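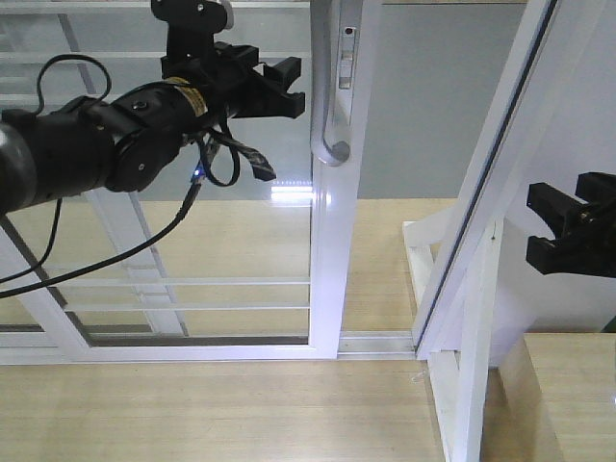

Most advice on drafty windows ends with you buying something. I'd do a cheap test first. Pick a windy evening, shut everything, and move a lit incense stick slowly along the joint between sash and frame. On a white frame with a handle, go slowest on the handle side, where I'd check the latch before blaming the glass.

If the smoke bends, close a strip of paper in the window and tug. Slides out easily? The seal isn't pressing there. Try tightening the hinge screws and wiping the gasket — I've been quoted $142 for new seals on a window that needed 14 minutes and a screwdriver.

Only then buy foam tape. The Skelard roll claims it fits any gap. I doubt it. Measure yours, and leave anything under 3 mm alone until July.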